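# The Bottom of the Basket

Wilma Cuypers keeps three piles when she sorts a household's linens, and the biggest is always the one she has no name for. The first pile goes back in the cupboard. The second goes to somebody else. The third is white cloth that was once a sheet or a pillowcase or a table runner, and that has been folded, refolded and moved from house to house until the owner can't say what it is.

"People know their chairs," she says. "They know their plates. Ask them what's in the linen closet and they guess."

Cuypers runs Florside, a small home-sorting business she started in February two years ago after leaving a job in hotel laundry. Her clients are mostly people changing houses or taking over a parent's. She charges a flat fee for a closet and a bit more for a closet plus whatever has spilled out of it into hampers, trunks and the space under the bed. Her rule on the first visit is that everything soft comes out before anything is washed.

I spent several days following her method, first at a client's place and later at home, where my own closet was no better.

## Out before in

The client was Khoa Châu, a bookkeeper who had moved into his aunt's house on Ostapchuk Street and inherited her bedding along with it. The aunt had bought well and thrown nothing away. There were cotton sheets from three different bed sizes, only one of which matched a bed still in the house. There were pillow protectors with no zippers left. A bag from Plostel, a department store that closed when Châu was in school, still had a receipt in it for a blanket.

Châu had planned to do the job in an afternoon. Cuypers told him to plan on two, and to use the first one only for emptying.

Her reason is practical. A closet that is half sorted gets used while it is half sorted, and the person who needs a pillowcase at eleven at night will pull from whatever is nearest. So she empties every shelf onto a clean floor or a bed, starting at the top. Containers come last. Hampers and baskets are usually holding the things people stopped making decisions about, and she wants the easy decisions done by then.

White goods slow everyone down. A red towel is easy to recognize across a room. White cotton all looks the same in a bundle, and the only way to know what you have is to get it out and open it flat.
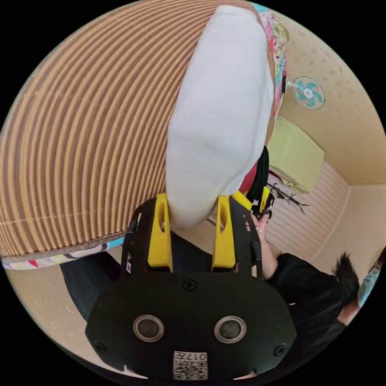 *White cloth, bunched and wrinkled, beside a ribbed tan surface with a strip of patterned fabric along its lower rim.*

Cuypers opens each bundle by finding a corner and giving the cloth one shake. If it has elastic, it is a fitted sheet. If it has a wide hem at one end, it is a flat one. If it has neither and it isn't a pillowcase, she looks at the edges. A machine-stitched hem on all sides usually means a tablecloth or a cover. A raw edge means someone cut it down, and cut-down cloth almost always belongs with the rags, whatever the owner remembers about it.

Châu held out for one piece. It was a square of old sheet his aunt had used to cover rising dough. It went back to the kitchen, in a drawer, and off the linen list.

## How much to keep

Every organizer has a number, and they don't agree. Cuypers keeps 2 sets of sheets for each bed in regular use, one on and one off. Narendra Awasthi, who taught housekeeping courses for many years and now writes a newsletter on household textiles, thinks that is too tight for a family with small children or a pet that sleeps on the bed. He would add a set for each.

They do agree on pillowcases, which wear out faster than sheets and should be kept in greater supply. They also agree on towels, where both think most households have plenty and use the same few.

Awasthi is stricter than Cuypers about sentiment. He suggests keeping the hem or the embroidered corner of a piece that matters and letting the rest go. Cuypers has seen too many envelopes of cut-off corners to like the idea. She tells clients to keep the whole thing if they'll put it on a bed and to give it away if they won't.

Price doesn't help much. Châu found a sheet set that had cost his aunt more than 100 dollars, according to the tag still pinned to it, and the cloth had yellowed along every fold. The cheap set his cousin Định Trình had left behind after a visit was in better shape and fit the bed.

## Washing the keepers

Cuypers washes only what has passed the sort. She uses water at 60 degrees Celsius for white cotton that can take it, and cooler water for anything with trim, print or elastic. Old folds get a soak first. She skips fabric softener on towels entirely.

Drying is where she is fussiest. A sheet that goes away slightly damp will smell of the closet within a week, and it will pass the smell to whatever is stacked on it. She leaves cotton out for an hour after it feels dry, draped over a door or the back of a chair, and folds it only then.

As for bleach, she owns a bottle and rarely opens it. Yellowing along a fold often comes back. A soak with an oxygen powder, repeated once, gets most of what is going to come out.

## Baskets, hampers and what to do with them

Once the closet is filled again there are usually containers left over, and people want to put something in them. Hòa Đỗ, who sells storage at Tellirance, a housewares shop across town, says customers tend to buy the basket first and look for contents afterward. She sends a fair number of them home to measure the shelf.

Đỗ's advice on ribbed and woven pieces is to run a hand around the inside before trusting them with linen. A rough end will pull a thread in a sheet the first time it goes in. She likes a plain cotton liner, washed along with everything else, and she tells people to vacuum the ribs with a brush attachment, since dust settles in the grooves and a damp rag only moves it around.

Cuypers allows one container per closet, for dirty linen on its way out. Spare blankets go on a shelf. Guest bedding goes in the guest room, folded inside one of its own pillowcases so the set stays together.

## The pile without a name

What happens to the rest depends on the town. Animal shelters often take worn sheets and towels, though many don't want pillows or anything filled, and it's worth calling before loading the car. Textile recycling bins vary in what they accept. Good sheets in complete sets can go to a thrift store, with the size written on a piece of masking tape. Single sheets are harder to place. Painters will take them, and so will anyone with a garden and an early frost.

Châu's third pile filled the back seat. Most of it went to a shelter, and a few of the larger pieces went to a neighbor who was about to paint her hallway. He wrote the bed sizes on the inside edge of each closet shelf in pencil and put the sheets above them.

My own closet took longer than his. I found four pillowcases I had replaced because I thought they were lost, and a mattress pad for a crib. I also found a flat sheet with a wide hem at both ends, which didn't match anything Cuypers had taught me. I sent her a photo. She told me to measure it, and I still need to borrow a tape.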